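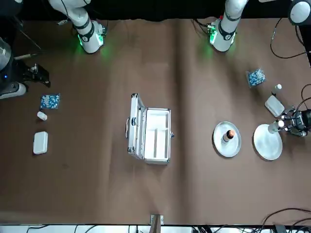

Lejla Mladenović

Speaker notes – keeping old phones on current security patches
Okville meetup, 10/26/24

Start with the question from the mailing list: my phone stopped getting updates, do I have to replace it? Short answer, no, if the bootloader can be unlocked. Ask for a show of hands on who has done it before.

Slide 2. Difference between a version upgrade and a security patch. People mix these up. A phone can sit on an old Android version and still get monthly patches, if someone backports them.

Slide 3. What we do in Trurnen. Small project, 13 supported phones, 558 patches carried over so far. Giuliana handles the kernel side, I do builds and testing. Don't read out the list, it's on the handout.

Slide 4. What we can't fix. Modem firmware and other vendor blobs stay as the maker left them. Say this slowly – it always comes up again in questions.

Slide 5. Before you flash:
Back up everything. Unlocking wipes the phone.
Check the exact model number, the full one in Settings.
Charge to at least half.
Some banking apps will stop working.

Slide 6. Build times. Full build went from 414 minutes to 140 after we moved to the new server. Skip if short on time.

Slide 7. How to report a bug. Log first, then the description. Soledad has the template and can send it out.

Questions. If someone asks about tablets: not before next year.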